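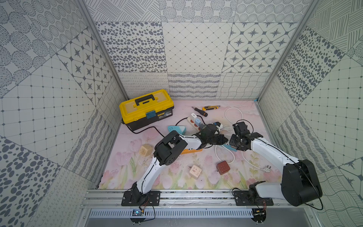
Power strip and the yellow toolbox on the tulip mat

Plug Sorting, June 21, 2025

I finally did it! The plugs and power strips have been living in a heap since we moved in (two apartments ago, if I'm being fair to the heap), and this weekend I decided every last one was coming out into the light. Murali Kaimal wants to claim back whatever he's loaned me over the years, so this page is mostly for him, but the rest of you are welcome to look and recognize your missing adapters.

Tools first

I love that yellow toolbox. It has a black handle on the lid and a little latch on the front, and it's been with me through every shelf I ever put up crooked. I used to keep the strips squashed in there on top of the tools, which meant I could never get at either one. From now on it's tools only, and the electrical stuff gets a bin of its own.
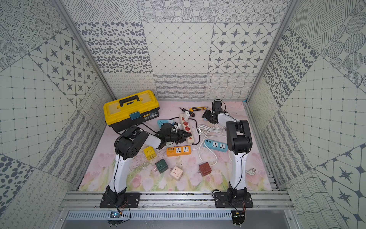

The whole colorful bunch

I had no idea I owned so many colors. There's a light blue strip, a long one in white and red, an orange one with yellow USB ports (my favorite, I'd forgotten all about it!) and a blue one with white faces on the sockets. Then come the cube adapters, which seem to breed in the dark. The screwdriver with the black and yellow handle is at the back, and yes, Ching-wen, I know that one is yours. Come over and get it, and bring the cake pan.

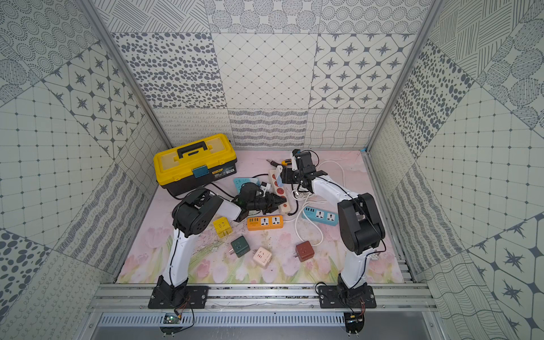

Boxes, boxes

I'm a box keeper. Cheng-en Kan thinks it's a sickness, but when something quits on you and you need the model number, who has the box? Me! I went through the lot and tried to be strict: if I still have what came in it, the box gets folded flat and saved, and if I don't, out it goes. The cream one with the NVC logo printed down it in dark gray is a nice sturdy shape and I was very tempted to turn it into a pencil holder.

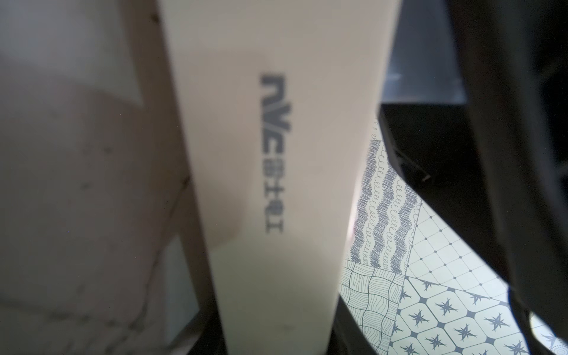
I also started a list on the inside of the closet door, with a line for each strip and which room it belongs in. The orange one is going to my desk, the light blue one goes by the sewing machine, and the long one is for the garage, where Valdemar has been running everything off a single outlet. The cubes I'll keep by the front door for trips. Next up is the drawer of phone chargers, and I'm giving myself until September for that one.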